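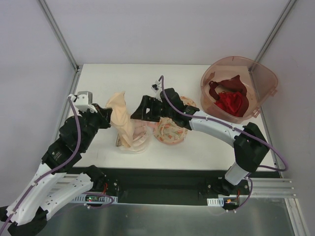 The joint statement arrived at nine in the evening, white letters on a beige background, and by breakfast I had been sent it by four different people, one of whom is my dentist. Arnar Holst and Noémi Fülöp, who met on the second series of Redwood and have been in love in front of us ever since, are "choosing to walk separate paths with the deepest respect". They ask for privacy at this time. They asked for it on both their accounts and on the account belonging to their dog.

I have nothing against either of them. I watched Redwood, all of it, including the reunion where Roel Van Leeuwen threw a bread roll at the host and then cried about his father. I thought Holst and Fülöp were a nice couple. She laughed at him when he was being pompous, and he looked pleased to be caught. You don't get that very often on a programme where most people propose to each other out of tiredness.

What I object to is the beige.

Somewhere in the last few years famous people stopped breaking up and began issuing a document. The wording hardly changes. There is always a journey. There is always love, which "will never go away" but has apparently popped out. Children, if there are any, remain the priority, as though we'd all been assuming it was the boat. And the whole thing is written in a "we" so smooth that you can't find the join, when the one thing we know for certain about the two authors is that they no longer agree.

My mother's generation got this sort of news from a photograph of somebody getting into a taxi with sunglasses on. It was unkind and I don't want it back. But there was a person in it. She'd been crying, or he'd bought a motorbike. You could look at it in the hairdresser's and think, oh, you poor thing, and mean it. I have tried to think "you poor thing" about "we have lovingly made the decision to consciously transition our relationship", and I can't get a grip on it anywhere.

Of course there's money in the room. Fülöp has her skincare range with Hoekstra, Holst is the face of Virkex, the drink that tastes of pennies, and the two of them were due to film a house renovation series for Rillix in March. I assume several people who have never been in love with either of them had a look at the draft. You can practically see where someone put "mutual" in and someone else asked for it to be moved further up. I'm told these things can go through nine versions. Mine, at twenty-six, went through one, on the back of a gas bill, and he took the toaster.

A friend of mine, Anisa Majimbun, thinks I'm being mean. Her view is that the statement is like a fire door. It's ugly on purpose, it holds things back for a bit, and you're not supposed to stand there reviewing it. If a couple has to tell several million strangers that the wedding is off, she says, let them hide behind whatever sentence they can find. I think that's fair, and it bothered me for most of an afternoon.

Then on Tuesday Holst posted a video about resilience with a discount code in it.

So I've gone back to my first position, with some adjustments. I don't mind them hiding. I'd be in a cupboard. I mind being asked to admire the cupboard. The statement says go away, and the caption underneath says comments are open, and there are 202 people in there typing "class act" at a man who spelt her name without the accent. And if they wanted privacy so badly they might have had a word with the dog.

The best one I ever read came from Henk Maes, the weatherman, who split up with his wife of many years while I was still buying magazines at 99p a go. A reporter rang him at home. He said, "Yes, she's left, and I'd rather she hadn't." Then he said he had something in the oven. I was nowhere near his target audience, I had no feelings about him beyond his ties, and I thought about him for a week. I hoped it was something nice in the oven. I hoped he'd got the right size of dish for one.

Fülöp hasn't posted since the statement. Her last picture is still the two of them on a ferry, hair all over the place, him with his eyes shut. She hasn't taken it down or put a quotation under it. I have no idea what that means and for once I'm not going to ask my dentist.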